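El cilantro se me sube a flor en nada y no llego a recoger semilla, qué hago mal?

Stukuteo > Huerto y aromáticas > Semillas y siembra

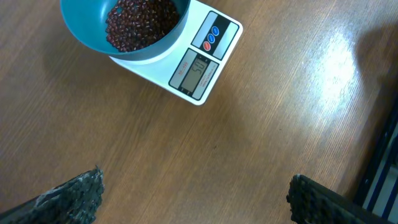

Buenas a todos. A ver si alguien me echa una mano porque llevo ya dos temporadas igual y me tiene frita el tema.

Siembro cilantro en una jardinera larga en la terraza, orientada al sur, sol desde media mañana hasta que se va. Nace bien, eso sí. Tarda lo suyo pero nace. Echa cuatro hojas de las buenas, corto un par de veces para la cocina y de repente pum, tallo para arriba, hojitas finas como de eneldo y a florecer. En junio ya no tengo hoja que valga nada.

Vale, pensé, pues si se sube que se suba y recojo la semilla, que también la uso mucho (la molida del súper no sabe a nada). Pero tampoco. El primer año la cogí verde, la metí en un bote y se me puso todo de moho. El segundo esperé más y cuando fui a cortar la mitad estaba en el suelo de la terraza. Lo que salvé lo sembré en otoño y nació poquísimo.

Cosas que he hecho, por si sirve:

- Sembrar directo en la jardinera, sin trasplantar nada.
- Sustrato universal del saco, con un poco de humus de lombriz mezclado.
- Riego cada tarde en verano, a mano, a veces se me olvida y se queda seco un día entero (ya sé, ya sé).
- Un año probé también con plantel comprado en maceta y ese fue aún peor, se subió en dos semanas.

Mis dudas, en plan rápido:

Hay manera de que aguante más en hoja o en terraza al sur me olvido? Cuándo se corta exactamente la semilla? Se puede guardar la de un año para otro y que nazca? Y lo de partir la semilla antes de sembrar, que lo he leido por ahí, es verdad o es cuento?

También tengo anís verde sembrado al lado, en otra maceta, y ese va lentísimo. No sé si les vale el mismo consejo a los dos, entiendo que son primos.

Gracias de antemano y perdón por el tocho.

Anjani Krishnan

Raili Oksanen

Hola Anjani. Voy por partes que tengo un rato solo.

Lo de que se suba: es normal. El cilantro es anual de ciclo corto y en cuanto nota días largos y calor se va a flor. No lo vas a evitar del todo, lo vas a retrasar. Lo que más lo acelera, por orden según mi experiencia: calor, sed, trasplante. Tú tienes los dos primeros de sobra y el año del plantel tuviste los tres. El plantel de maceta de tienda suele venir con muchísimas plantas apretadas en un tiesto de nada, ya sale estresado de fábrica. Para gastar en la semana en la cocina y ya está.

Qué haría yo en tu terraza:

Sembrar a finales de verano o en otoño para hoja. Es su época. Si no hiela fuerte donde vives aguanta el invierno tan tranquilo, crece despacio y la hoja sale ancha y con mucho sabor. Las heladas flojas ni las nota. Y luego otra tanda muy a principios de primavera. En verano, olvídate de la hoja, o ponlo donde solo le dé el sol de primera hora.

Siembra escalonada. Un puñadito cada 2 semanas, no toda la jardinera de golpe. Así cuando una tanda se sube tienes otra detrás.

Riego regular. Esto es lo que más te falla creo. La jardinera larga y poco honda se seca enseguida al sur. Si puedes, una más profunda, la raíz es pivotante y agradece fondo. Acolchado por encima, paja o lo que tengas. El día que se queda seca del todo ya le has dado la orden de florecer.

Variedad. Hay algunas que se venden como lentas para subir. Busca en el sobre que ponga algo así. Se nota, tampoco hace milagros.

Cortar el tallo floral no sirve de mucho, eh. Te da unos días y saca otro por el lado.

La semilla ahora. Técnicamente es fruto, dos semillas pegadas dentro de la bolita. Por eso lo de partirla: si la aprietas un poco con un rodillo o con el culo de un vaso se separa en dos mitades y salen dos plantas. No es cuento, pero tampoco es obligatorio, entera nace igual. Lo que sí hago siempre es remojarla una noche. Ojo con no machacarla, se trata de separar, si la haces harina ya me contarás.

Cuándo cortar. No mires el calendario, mira la umbela (el paraguas de las flores). Verde brillante: no. Y huele raro además, como a chinche, el olor bueno viene después. Cuando la mayoría de bolitas de la umbela han pasado a marrón claro y quedan unas pocas verdosas: corta ya. Si esperas a que estén todas secas se caen, que es lo que te pasó el segundo año.

Corta el tallo entero, por la mañana, que están menos quebradizos. Haces un ramo no muy gordo, lo metes boca abajo en una bolsa de papel, atas la boca de la bolsa con los tallos y lo cuelgas en un sitio seco con aire y sin sol. De plástico no, que suda. Lo dejas ahí un par de semanas o lo que pida. Las que se van soltando caen en la bolsa y no pierdes ninguna. Luego frotas lo demás con las manos y soplas la paja fuera.

Lo del moho del primer año fue por cerrar el bote con semilla fresca, seguro. Antes de cerrar tiene que estar seca de verdad: muerdes una y cruje, no se aplasta. Si dudas, otra semana en un plato.

Lo de que naciera poco: si cortaste verde o si se quedaron al sol en el suelo de la terraza pues normal. La semilla inmadura no nace. Bien seca y en bote de cristal, a oscuras y en fresco, de un año para otro te nace sin problema. A partir del tercero va bajando, yo renuevo. Apunta el año en el bote que luego no te acuerdas.

El anís: misma familia pero otro ritmo. El anís tarda bastante más en germinar, quiere más calor y el verano entero para hacer semilla, o sea que tu terraza al sur le va mejor a él que al cilantro. Que vaya lento es lo suyo. No lo trasplantes, no le gusta nada. Para recoger es igual, umbela cuando empieza a ponerse gris verdosa y bolsa de papel. Madura a trozos, así que tendrás que pasar varias veces.

Tirta Wibisono

Yo lo compro en la frutería, sale baratísimo y te dura una semana en un vaso con agua. Lo tuyo al sur no tiene arreglo, ponte romero.

Arif Wattimena

Raili lo ha dicho casi todo, añado cosas sueltas que estoy en el curro.

Malla de sombreo. En mi balcón (también sur, un horno) la pongo desde mayo y le gano unas semanas de hoja fácil. No hace falta nada caro, una tela clara con dos pinzas hace el apaño. Eso sí que quede separada de las plantas, si la apoyas encima se cuece todo.

No siembres demasiado junto. La gente echa el cilantro como si fuera sal. Si salen muy apretados compiten y se suben antes. Yo aclaro y los que quito me los como, raíz incluida, la raíz picada en un guiso está muy buena.

Profundidad: un dedo escaso y tapado, que germina mejor a oscuras. Si al regar se te queda la semilla al aire vuelve a tapar. Muchos "no me nace" son eso.

Ojo también con la semilla de cocina, la del bote de especias. A veces nace y a veces está tostada o es viejísima y no nace ni una. Si quieres probar pon 12 en papel de cocina humedo dentro de un táper y miras cuántas arrancan. Si salen menos de la mitad la usas para el curry y compras un sobre. Lo mismo con la tuya guardada, antes de gastar una jardinera entera.

Yo siembro una que se llama Gistari, me la pasaron en un intercambio, aguanta algo más que la normal. No sé si se encuentra en tienda. En el intercambio de otoño de aquí de la web seguro que alguien tiene, pregunta en el subforo.

Para semilla deja unas pocas plantas y no las toques. No les cortes hoja. Si vas pelando la planta para cocinar y luego quieres que te dé buena semilla, pues te da poca y chica. Yo tengo unas para hoja y otras para grano, separadas. Y deja las flores, que vienen un montón de sírfidos y te limpian el pulgón de lo que tengas al lado.

Una cosa en la que no coincido con Raili: yo no espero dos semanas de bolsa ni de broma, con calor seco en cinco o seis días lo tengo crujiente. Depende de donde vivas claro. Si estás en la costa con humedad hazle caso a ella.

Y no la riegues por encima cuando esté granando, que se te mancha la umbela y coge hongo. Agua al pie.

Comentarios

Anjani Krishnan
Muchísimas gracias!! Raili lo de la bolsa de papel me lo apunto ya. Vivo en costa, así que secado largo. La jardinera es poco honda, sí, de las de geranios, así que por ahí van los tiros también. Arif, lo de tener plantas separadas para hoja y para grano no se me había pasado por la cabeza y es justo lo que hacía mal, pelaba todas.

Tirta el romero ya lo tengo jaja

Raili Oksanen
De las de geranios es poca cosa, sí. Cualquier cubo con agujeros te va mejor. Y Arif tiene razón en lo del secado, lo mío es norte y húmedo.

Suryani Yeoh
Aprovecho el hilo, vale lo mismo para el eneldo? Se me sube igual.

Arif Wattimena
Suryani, mas o menos lo mismo, aunque el eneldo lleva mejor el sol. No lo pongas pegado al hinojo si vas a guardar semilla, que dicen que se cruzan. A mí no me ha pasado pero por si acaso los tengo lejos. Mejor abre tema aparte y te contesta más gente.

Anjani Krishnan
Última cosa y no doy más la lata: las bolitas que se cayeron al suelo y rodaron a la maceta del anís me están naciendo solas. Las dejo o las quito?

Raili Oksanen
Quítalas de pequeñas, que al anís le comen el sitio. Con tijera a ras, no tires de ellas que le mueves la raíz.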